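Onovex Wrist Kit Review: Recording Demos Without Losing Your Mind

Posted 3rd December by Perla Villalobos

I've had the Onovex wrist kit on our arm since August, and enough of you have asked about it that I'm finally writing it up. Short version: I like it a lot, I'd buy it again, and I have a few complaints about the software that I'm going to get off my chest.

For anyone new to the blog, we train a policy to pick up drinks and put them in a basket. Sounds easy! It needs a big pile of recorded examples though, and every one of them has a person steering the arm through the whole move. So what I care about in a kit like this is how fast I can get from one episode to the next, and how many I have to throw away afterward.

You get a small wrist camera, a pair of ribbed finger pads, the mounting hardware and a license for Gredano, the recording software. Setup took me one evening (the manual says less, the manual is optimistic).

The wrist view is the best thing about it. I used to run a camera that only caught one fingertip, and steering with it was miserable. With this one I get both fingertips and plenty of table past them, so I can line up on a bottle well before I'm close to it. 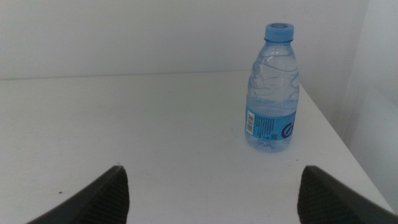
Photo: Perla Villalobos / wrist camera, Onovex kit

Clear bottles are my torture test. White table, white wall, see-through plastic -- if a camera is going to wash out, it'll do it right there. The blue label and cap hold up nicely, and I can still make out the ridges in the plastic near the shoulder. Small print on the label is a lost cause, but my policy isn't reading the ingredients.

The pads are good too. Thin water bottles squish if you look at them wrong, and the ribbing lets me close more gently than I did with the smooth pads from Brollov. Elikem Asamoah, who shares the rig with me, still prefers the Brollov ones for cans. We've agreed to disagree and keep both in the drawer.

Now for numbers. My last batch was 212 episodes and I kept 200 of them. Of the ones I tossed, 9 were my own clumsy steering and the rest were dropped frames in Gredano. That's much better than my old setup, where I'd stopped keeping score out of embarrassment.

Gredano itself is where I get grumpy. It syncs the wrist camera with a fixed one at the side of the table, and the syncing works great. Tagging doesn't. You have to pick the target object from a menu after every single episode, and it forgets what you chose last time. If I'm doing a run of tea bottles, I don't want to scroll to "tea bottle" every time! Elikem wrote a little script called Arthur that fills it in for us, and I'd happily see Onovex steal the idea.

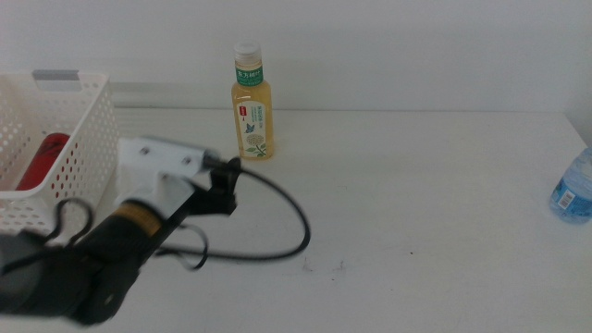

The other gripe is cable length. The one supplied is generous, which is great when the arm is stretched right out and a pain the rest of the time, when the slack wants to wander over the table. I tried clips, then sleeves, and settled on moving the start position a little so there's less loose cable to begin with. It also varies from episode to episode, and I've decided to leave that alone. The policy may as well learn to ignore it.

One tip if you buy the kit: mix up your objects from the very beginning. My first sets were all water bottles in pretty much the same spot, and the policy got very attached to that spot. These days I shuffle things between episodes, change which drink is the target and leave the others lying around as clutter. It's slower, but I've had to redo a lot less.

Support has been decent. I emailed about the dropped frames and had a reply in 6 hours, with a beta build attached. Too early to say whether it fixes anything -- I'll update this post once I've recorded a full batch on it.

Four stars out of five from me. The missing one comes back the day that menu remembers my last choice.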